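Monday, September 18, 2023

Office day, with the afternoon given to the review. The morning was occupied by correspondence with Christodoulou concerning the revised schedule. They propose to move the second assessment to October and to hold it at their own premises. I have replied that the change is acceptable, provided the list of tasks remains as agreed in spring and is not shortened to suit the building.

The list now stands at 108 tasks. Sotiris Tsolakis went through it with me after lunch and marked 24 that in his judgment a machine can be expected to perform today in an ordinary home, without a technician present. I would have marked fewer. We agree on the dishwasher rack, the folding of hand towels and the carrying of closed boxes between two shelves. We do not agree on anything involving a drinking vessel. He regards a cup as a solved object. I asked him whether he meant an empty cup of known size or any cup a household might own, and he conceded that the Setoda results concern the former only.

The Setoda report was read in full before three o'clock. It is a careful piece of work, though its summary claims more than its tables. The figure of 2,000 completed attempts is repeated on nearly every page, and it took some patience to discover that these were spread over only eight tasks. Wiping a counter is counted as complete when the cloth has passed over the whole surface. Whether the counter was clean is not recorded. I have noted this in the margin for the drafting of our own standard, in which the result must be judged by the person who would otherwise have done the chore.

Flarkora sent its reply on the shop-floor section. Their position is that sorting returned goods by hand remains cheaper and quicker, and that they do not foresee a change in the coming year. They do, however, wish to be kept informed of progress on books and other flat articles, which their present equipment handles poorly. A paperback lying flat on a table offers very little to take hold of. A person slides it to the edge, or lifts a corner with a fingernail, and gives the matter no thought. I have asked that this be entered as a separate task and that the book be a used one with a soft cover.

The tabletop work is to be filed under small household objects, with the hand-held grippers listed as the means of demonstration.
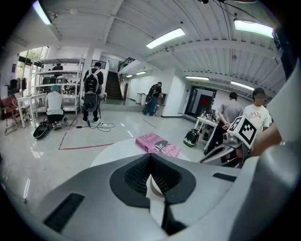
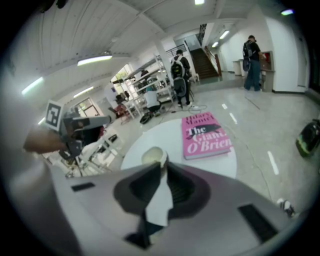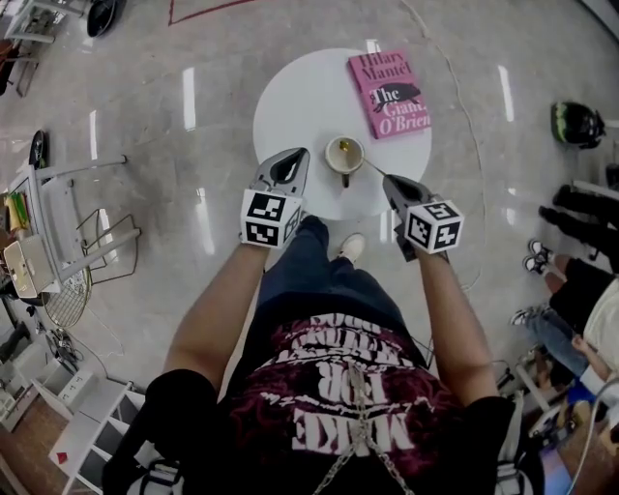 My view at the close of the day is much as it was at the beginning of the month. Machines may now be trusted with certain chores when the objects are known and the room is kept in order for them. The tidying that comes before the chore is still done by people, and it does not appear in anyone's hours. Sotiris believes this will be corrected sooner than I expect – he was right about the towels, and I have recorded his objection alongside my own opinion in the draft.

The question of wording also remains. Vorutstead would like the word "autonomous" in the title of the final paper. I am not prepared to accept it while a person is permitted to reset the table between attempts, and I shall say so in writing tomorrow. If they insist, the term should be defined on the first page and the number of resets given beside every result.

To be done this week: return the signed form to Christodoulou, request the missing appendix from Setoda, and correct the numbering of the kitchen tasks, where two entries for drying cutlery have been carried over from the old list. The room for Thursday's meeting has been confirmed. Left the office at ten past six.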